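Eating in Rooms: Meals and Food Waste in Shared Student Housing

Project report, second-year module in Household Studies
Stisthorpe College, June 18, 2024

1. Background

Fliststead has three large blocks of student housing and a growing number of private houses let by the room. In most of the private houses the kitchen is shared by more people than it was built for. Our question was whether the size and state of the kitchen changes what students eat and how much of it they throw away.

The idea came out of an earlier survey by the housing office, which asked about noise, heating and rent but had only one question about cooking. The answers to that question were short and mostly bad-tempered. Several mentioned fridge space. A few said they had stopped using the kitchen altogether and kept their food in their rooms.

2. Method

We sent a questionnaire to students living in the Riltier block and in private houses along Bakker Street. We had 238 usable replies. From these we picked nine households that agreed to keep a food diary for two weeks in December. The diary asked for the meal, the place it was eaten, who it was shared with and anything that was thrown away. Waste was weighed on a kitchen scale and written down the same evening.

Two households dropped out before the end, one of them after a fridge broke down. Their diaries are left out of the tables but we have used some of their comments.

3. Where people eat

The kitchen table was the usual place to eat in the Riltier block, where each kitchen has a table and enough chairs. In the private houses it was the bedroom. Nearly 5 in every ten evening meals recorded there were eaten on or beside the bed, and for breakfast the share was higher still. Desks came next, although many people said theirs was covered in course work.
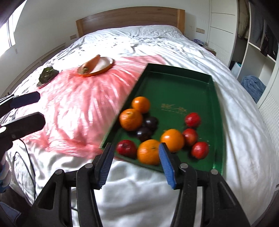 Figure 1. Green tray on a bed with a white duvet.

Students who ate in their rooms tended to choose food that needed no cutlery or only a fork. Fruit, toast, noodles and cold leftovers came up most. They also ate alone more often, which some liked and some did not. One diary has the same line on four evenings: "Ate upstairs, kitchen full."

4. Vegetables and storage

Storage turned out to matter more than cooking space. In the Bakker Street houses each person has one fridge shelf, and in one house the shelf is shared between two. Leafy vegetables were the first thing to be thrown away, usually as half a bag. Carrots, onions and potatoes lasted longer and were often kept in a cupboard or in a box under the bed — not always a good idea next to a radiator.
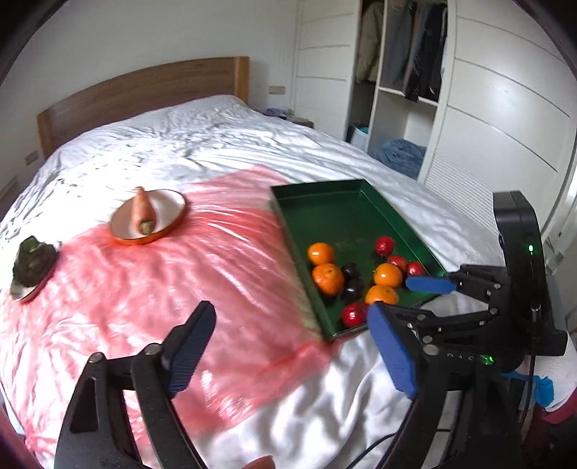

Stisthorpe Household Studies, Group 5

Households that shopped together wasted less. The difference was clearest for bread, milk and salad, which are sold in sizes too big for one person. Only two of the households had any fixed arrangement for sharing, and in both cases it was a list on the fridge door with a jar for the money. The others said they had talked about it at the start of term and left it there.

Fruit was wasted less than we had expected. Most of it was bought loose from the market in small amounts and eaten within a few days.
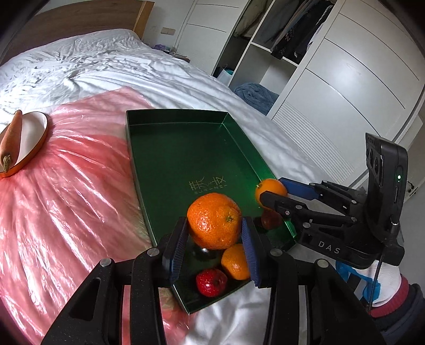
The exception was soft fruit bought on offer, which appeared in the waste column in most diaries by the third day after shopping. People who kept fruit where they could see it said they ate more of it, but the diaries are too few to show whether this is true.

5. Problems with the study

The diaries depended on people being honest about what they threw away. Some entries were plainly filled in several days late, with the same pen and the same weights. December is also an odd month, with people going home early and emptying their shelves before they leave. A second round in spring would have helped, but we ran out of time.

6. Suggestions

Landlords on Bakker Street should provide a second fridge in any house with more than five tenants. The housing office could put a shared shopping list in its welcome pack. We would also like the next survey to ask where people eat, with the bedroom given as one of the choices.

The questionnaire and blank diary pages are in Appendix A. Waste weights by household are in Appendix B.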